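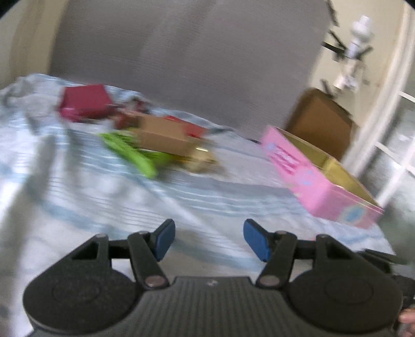

Sorting boxes on the bed

The bed is the largest flat surface in the apartment, so sorting happens there. The blue-and-white striped sheet stays on. It rumples, but it washes easily, and small parts don't roll off it the way they roll off a desk.

The rule I use is containers first, contents second. Every box goes down on the sheet before anything is assigned to it. This round that meant a red one, a tan cardboard one and the open pink one with the gold or yellow lining. The pink box gets the right side of the bed and takes whatever is being kept. Cardboard is for things going to another room. I lay it on its side at first, which makes it easier to check for leftovers.

Loose items are handled last, in order of size. The long green piece goes before the little gold-colored one. Small pieces are the slow part, and I limit myself to 16 minutes on them.

Wing-yan Yen asked in the comments whether labels are worth it. For fewer than four boxes, no. Color is enough. Above that I use masking tape and a marker, on the short side of the box, two words at most.

Shelf depths are in the March post. The Velto shelf measurements there still need correcting.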